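Grendstead to Start Food Scrap Pickup for Homes in October

23 Mar 2021

Grendstead will begin picking up food scraps from homes in October, the city's public works department said in a notice posted this week. The service will start with 350 households on the east side and will be free for the first year.

The city council approved the plan at its regular meeting after two earlier delays. The first came when bids for the collection work came in higher than the budget allowed. The second followed questions from residents of Llanos Avenue about early morning truck noise. Under the version that passed, trucks may not enter residential streets before 7 a.m.

Collection will be handled by Skisico, the hauling company that already picks up yard waste in Grendstead. The scraps will go to the Zenonmont composting site north of the city, where they will be mixed with leaves and wood chips. Zenonmont has taken scraps from the school district's kitchens for two years and recently added a second covered area to make room for the household material.

Each household that signs up will get a green curbside cart with a locking lid and a small pail for the kitchen. The cart is smaller than the ones used for trash. Residents can put food scraps in the cart without a bag, wrap them in newspaper, or use a certified compostable bag. Plastic bags are not allowed, and carts that contain them will be tagged and left at the curb until the bags are taken out.

The following items will be accepted: fruit and vegetable peels, bread, rice, pasta, coffee grounds and paper filters, tea leaves, eggshells, meat, fish, bones, cheese, and food-soiled paper towels and napkins. Tea bags are accepted if they are paper and have no staple. Cooking oil, pet waste, diapers, and cups or plates marked "biodegradable" but not certified as compostable are not accepted.

Residents who do not want to keep the pail on the counter can use any container they already own, the notice says. A bowl or an old coffee can works for a day or two, and scraps can be kept in the freezer between pickups to cut down on smell. The pail the city hands out can go in the top rack of a dishwasher. 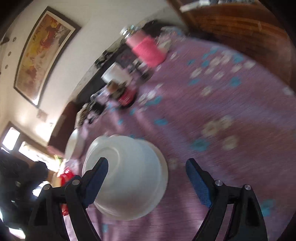 Pickup will be once a week, on the same day as trash. In the winter months the schedule stays weekly, although the department said it may look at a change to every other week if carts are coming back mostly empty. Any change would be mailed to households at least a month ahead.

The department expects the east side route to bring in roughly 80 tons of material in the first year. Food makes up a large share of what Grendstead sends to the county landfill, and the fee the city pays there went up in January. The landfill charges by weight, and food scraps are heavy because of the water in them.

Start-up costs cover the carts, the kitchen pails, a printed guide, and changes to one of the Skisico trucks. A state waste reduction grant will pay 60 percent of that amount. The rest will come from the solid waste fund, which is paid for by trash fees and not by property taxes. The council did not raise trash fees as part of the vote.

A fee for the food scrap service has not been set for the second year. The department will bring a proposal to the council next summer, after it has eight months of collection weights to work with. Households may drop out at any time, and the carts will be picked up at no charge.

The east side was chosen for the first route because its streets are already served by a single truck on a single day. Apartment buildings with more than four units are not part of the first phase. Owners of those buildings have private trash contracts, and the city would need to change its code before it could offer them carts. The council asked for a report on that question by the end of the year.

Households outside the route can use the drop-off bins that will open the same week behind the Grendstead public library and at the public works yard on Mill Road. The bins will have a keypad lock. Residents can get the code by filling out a short form on the city website or at the library front desk. The same rules on accepted items apply at both places.

Finished compost will be given back to residents each spring. The first giveaway is planned for next April in the parking lot at the public works yard, with up to 200 pounds per household while it lasts. People should bring their own buckets or bins and a shovel. Proof of address will be required. Any compost left after the giveaway will be used in city parks and in the planting beds along Main Street.

Sign-up forms will be mailed to addresses on the east side route at the end of the summer. The forms will be printed in English and Spanish and will include a map of the route. If more households sign up than there are carts, the city will keep a waiting list in the order that forms are received.

An online information session will be held before the forms go out, and a recording will be posted on the city website afterward. Questions can be left with the public works office by phone or at the counter during regular hours.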